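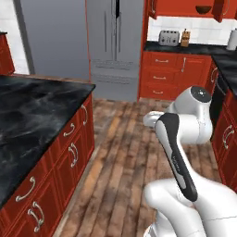
Notes for the Saturday talk, Figueroa robotics club. Keep moving, they put us right before lunch.

Opening: say thanks, say who we are. Sixteen students, one simulated kitchen, and a budget that covered the snacks. Mention Kgomotso Tshabalala built the task list and Iraís Lozano did the scoring script. Wait for applause. If none, continue.

The assignment: get a robot arm to do chores in a kitchen that exists only on our computers. We called the project Platlow, after a vote I lost.

Why simulate? A real arm costs more than my car. Also, my car has never been reset with one key, and I have often wished it could be.

The numbers, slowly: 2,687 attempts over the semester. The first 400 we threw out, as the scoring script was giving full marks to an arm that stood perfectly still. (Pause. Iraís has agreed to this joke.)

Next slide, the toaster corner. 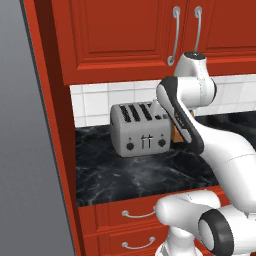
Rigoberto Meléndez asked at the practice run why we bother with marble and cabinet molding if all we score is where the gripper ends up, and said he'd have used gray boxes and gone home early.

Fair point, and answer it before someone in the back row does. We did use gray boxes, in March. The policy learned gray boxes beautifully. Then we gave it a kitchen with reflections on the counter and it behaved like a freshman on the first day of lab.

Toaster problem, short version: four slots, a wall behind, a knife block right beside it. Plenty of ways to come in, most of them bad. Three teams, three approach paths. Sándor's team planned from above. Apolinar's team came in from the side and would like it known that they were ahead until finals week.

Skip the reward function slide if we're past 11:40. Skip it anyway if people look hungry.

Last slide is the sign-up link for fall. Read it out loud twice, the projector eats the bottom line.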